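4 Handtücher auf dem Tisch falten und ablegen

Der Abschnitt gilt für Handtücher der Textilserie Florine in allen Größen bis Format 79. Für Badetücher und Saunatücher siehe Abschnitt 5.
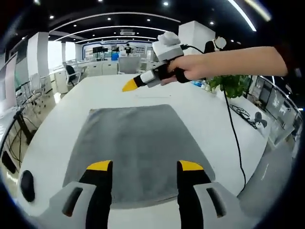

Die Faltung erfolgt immer auf einer ebenen, trockenen Fläche. Das Handtuch muss vollständig auf der Tischplatte aufliegen. Überhängende Kanten ziehen das Gewebe aus der Form und führen zu ungleichen Lagen.

4.1 Vorbereitung

1. Tischplatte mit einem fusselfreien Tuch abwischen und vollständig trocknen lassen.
2. Gegenstände aus dem Faltbereich entfernen. Pflanzen, Flaschen und Kabel können auf dem Tisch verbleiben, sofern das Handtuch sie an keiner Stelle berührt.
3. Handtuch auf Restfeuchte prüfen. Feuchte Handtücher zurück auf die Leine oder in den Trockner geben.
4. Pflegeetikett suchen. Es liegt bei der Serie Florine an einer Schmalseite, bei älterer Ware (Ausführung Tahiri) an der Längsseite.

Hinweis: Auf glatten Tischplatten verrutscht dünnes Gewebe leicht. In diesem Fall die Faltunterlage Boltside verwenden, Bestellnummer 157.

4.2 Ausbreiten

1. Handtuch an zwei benachbarten Ecken fassen und auf den Tisch legen, Etikett nach unten.
2. Von der Mitte nach außen glatt streichen. Nicht ziehen.
3. Ecken kontrollieren. Die Längskanten müssen parallel zur Tischkante verlaufen.
4. Aufgerollte Kanten mit flachem Druck niederlegen. Bleibt eine Kante nach oben gebogen, das Handtuch wenden und Schritt 2 wiederholen.

Eine leichte Wölbung an der Oberkante ist bei Frottier nach den ersten Wäschen normal und stellt keinen Mangel dar. Sie verschwindet meist unter dem Gewicht der gefalteten Lagen.

Vorsicht: Gewebe nicht mit spitzen oder scharfkantigen Hilfsmitteln glätten. Gezogene Schlingen nicht abreißen, sondern mit der Schere bündig abschneiden.

4.3 Falten

1. Untere Schmalseite an beiden Ecken fassen und auf die obere Schmalseite legen. Die Ecken liegen deckungsgleich übereinander.
2. Bruchkante mit der flachen Hand andrücken.
3. Handtuch ein zweites Mal in derselben Richtung zur Hälfte legen.
4. Die entstandene Bahn von links und rechts jeweils zu einem Drittel einschlagen. Es entstehen 3 gleich breite Felder.
5. Paket wenden, so dass die geschlossene Kante nach vorn zeigt.

Bei der Arbeit zu zweit steht je eine Person an jeder Längskante des Handtuchs. Beide fassen gleichzeitig an und legen gleichzeitig ab - versetztes Ablegen verdreht die obere Lage. Schritt 4 führt immer nur eine Person aus.

Hinweis: Handtücher bis Format 38 werden in Schritt 3 nicht noch einmal halbiert. Nach Schritt 2 direkt mit Schritt 4 fortfahren.

4.4 Kontrolle und Ablage

1. Paket von der Seite betrachten. Es darf keine innere Lage über die Bruchkante hinausstehen.
2. Bei Abweichungen bis zu einer Fingerbreite die betroffene Lage einschieben. Bei größeren Abweichungen das Handtuch öffnen und ab 4.2, Schritt 2, neu beginnen.
3. Pakete mit der geschlossenen Kante nach vorn in den Wäscheschrank Wesik einlegen. Gleiche Formate zusammen stapeln.
4. Frisch gewaschene Pakete unten einlegen und von oben entnehmen.

Vorsicht: Fachböden nicht bis zur Oberkante füllen. Zwischen Stapel und nächstem Boden muss eine Handbreit Luft bleiben.

Stand der Anleitung: 31. Januar 2026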